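Flultholm Table
Item no. 3811
Sold by Brunner

The Flultholm is a plain work table for a craft room, an office or a spare bedroom. The top has a light wood grain in beige and honey tones, and it goes with most floors and wall colors. Small things are easy to find on it, clear plastic included.
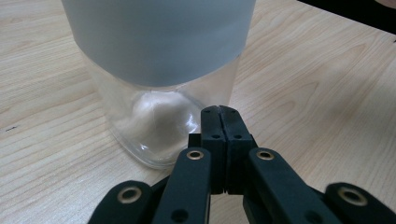 Clear container with a blue-gray band on the Flultholm top.

The grain pattern runs at a slant and has small knots and streaks in it. Corners are rounded. Wipe the top with a damp cloth and dry it right away. Do not use scouring pads.

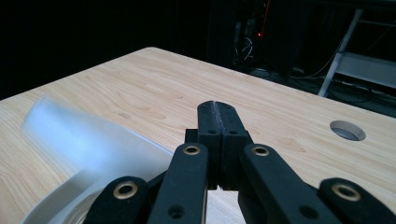 There is a round cable hole near the back edge - handy for a lamp or a charger. Metal clips hold the top to the frame. Check them after the first month and again if you move the table.

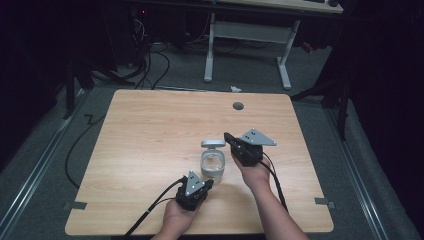 Assembly takes 30 minutes with two people. Tools are not included. The table ships in one box, and returns are accepted for 20 days if the parts are unused and the box is in good shape.

The Camomel shelf is sold separately and will be back in stock in August. For bulk orders, ask for Brian Rweyemamu at the order desk.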